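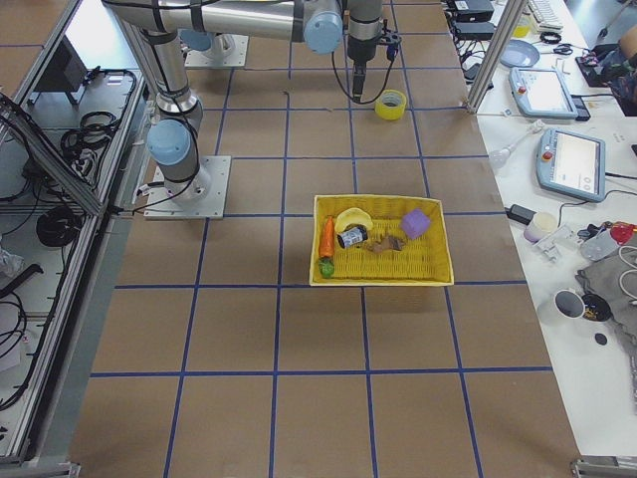 How long should I let the water softener run before I drink from the kitchen tap?

Let it finish one full regeneration, then run the cold tap at the kitchen sink until the water looks clear and has no salty taste. Most people do this in the evening and have their first glass the next morning.

Section 4. First Start-Up of Your Foloden Softener

By now your Foloden should be standing on a level floor, with the bypass valve fitted and the drain hose clipped in place. If you haven't gotten that far, please go back to Section 3 and take your time with it. We'll still be here, and the softener won't mind waiting!

You will need a bucket, a flashlight, an old towel, and the little packet of test strips that came taped inside the lid of the salt tank. (Check there before you call us about missing strips. It's a very easy packet to overlook.)

1. Make sure the bypass valve is in the BYPASS position, with the arrow pointing across the pipes.

2. Pour 2 gallons of clean tap water into the salt tank. You only ever do this once. After today the softener fills the tank by itself.

3. Add salt pellets until the tank is half full. Use pellets made for water softeners, and leave the rock salt for the driveway.

4. Plug in the power adapter. The display lights up and asks for the time of day. Set it with the arrow keys and press OK.

5. Enter your water hardness. Your water supplier can usually tell you the number, or you can dip a test strip in untreated water and compare it with the color chart on the packet. If you fall between two colors, go with the higher one.

6. Open a cold tap close to the softener, a laundry sink if you have one. Now turn the bypass valve slowly toward SERVICE and stop when it is partway open. You'll hear air spitting and gurgling as the resin tank fills, and that can go on for quite a while in a house with long pipes.

CAUTION: Do not swing the valve open all at once. A sudden rush of water can push resin beads into your household plumbing, and they are a real nuisance to get out again.

7. When the water runs steadily, open the valve all the way, wait a few minutes, and close the tap.

8. Press and hold REGEN until the display starts to flash. Walk over to the drain hose and check that it isn't dripping at the clip, using your flashlight if the corner is dark.

Note: The softener comes set to regenerate at 2 in the morning, when most households aren't using water. If somebody in your home works nights, you can move this under Menu, Time, Regen Start.

Note: The counter on the main screen starts at 1000 gallons and runs down as you use water. At 300 it shows a small drop symbol, and there's nothing you need to do about it.

If water collects around the base, turn the bypass valve back to BYPASS, unplug the adapter, and mop up with your towel before looking for the leak. A loose drain clip is the usual culprit. For anything else, write to Tahira Chaudhry at the Gadport service desk and include the serial number from the back of the control head.

Section 5 covers adding salt and cleaning the tank.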